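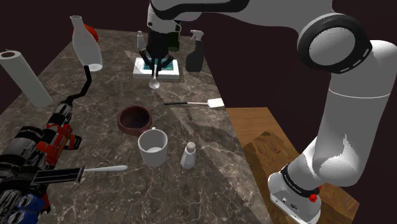 The kitchen level, two arms, from the screen in the computer room. October.

Club ran until nearly six again and I have come home with a headache and a page of numbers I don't much like. I said at the start of term that I would write these entries even on the bad days, so here goes.

The task is still the spoon and the tray. Freya Oakley picked it, and I agreed because I thought it would be over in a fortnight. Spoon up, spoon across, spoon down in the tray with the blue inside. A toddler could do it, and a toddler wouldn't need a graphics card. We ran it 41 times this afternoon. The arm put the spoon where we wanted it in 10 of those. Freya says 10 is a big step up on last time, and she's right, but last time we had the mug somewhere else and the starting position of the spoon wasn't being shuffled, so I don't see how you can lay one figure next to the other and call it progress. I told her so. She wrote "progress" on the whiteboard anyway and underlined it.

My real grumble is with the counter. Liam Hebden built this version of the level over half term and he is very proud of it. It has a milk bottle, a paper towel roll, a spray bottle, a salt shaker, and for some reason a power drill with the battery on. I asked him who keeps a drill next to the bowl and he said his dad does. He calls it clutter and says the program has to learn to ignore things. Fair enough, I suppose. But I've been through the log twice and I can't find a single run where the arm went anywhere near the drill, so it hasn't learned to ignore it, it has just never had to deal with it. Move the drill in front of the tray and then we'll find out something.

Also the marble. It's lovely marble. Liam spent most of an evening getting the veins to look right, and meanwhile the spoon still goes through the fingers of the gripper if you close them quickly. I saw it happen 5 times today and I wasn't watching every run. I would swap all of that marble for a spoon that behaves like a spoon.

We have two arms on screen and use one. Starnell, which is what we call the training program (Liam's name, after a village where his gran lives), only sends commands to the one with the spoon. The other one arches over the chopping board and does nothing useful. I suggested taking it out to make the thing run faster. Voted down, 2 to me. They want it for the Plildale entry in the spring, where there are extra marks for a task using both arms. I think we should be able to do it with one before we start on a second, and I expect I'll be saying that in March as well.

Mr. at the front (he was covering, I never got his name) asked whether this would work on a real robot. Freya said yes. Liam said in principle. I said we haven't got one, so it's a hard thing to check. Greenwood have got one, a small second-hand thing that sticks at the elbow, and when their lot moved their program over to it they got nothing at all for weeks. Freya thinks they did it badly. Maybe they did. I'd still rather know why theirs fell over before we tell people ours won't.

Things I want done before next club, written down so I can't be told I never said it:

Same start positions as last time, run again, both versions, then compare.
Gripper closing speed halved. See if the spoon stays put.
Drill and towel roll moved into the way, on purpose.
Nobody touches the marble.

Liam has asked me to write the Fidiseo form, the one for money towards a better machine. There's a box that says "What has your team achieved so far?" and he wants me to put that our robot can tidy a kitchen. I'm not writing that. I've put "moves a spoon into a tray in simulation, 10 times out of 41" and left the rest of the box blank for now. Freya has seen it and says it makes us sound hopeless. I said she could add a second sentence as long as it was true, and she took the form home with her.

Maths still to do. Left my charger at school.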